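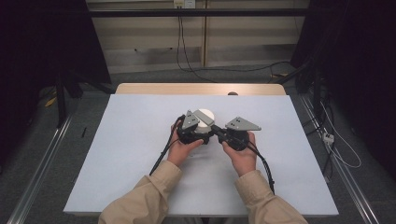 Hand-held gripper over the white board at the Salitz shop, with a white cylinder in its jaws.

Is the robot taking my job?
No! I pack orders at Salitz too, and I'm still here. What changed is my mornings – I used to do 600 picks by hand, and now I spend 30 minutes of that time showing the gripper how to hold things.

Do I need to know how to code?
Nope. I sure don't (ask anyone on my shift). You hold it, you pick stuff up, you put it down.

Does my pay change?
Not during training hours. After that, ask Plundell's office, they handle the new rates.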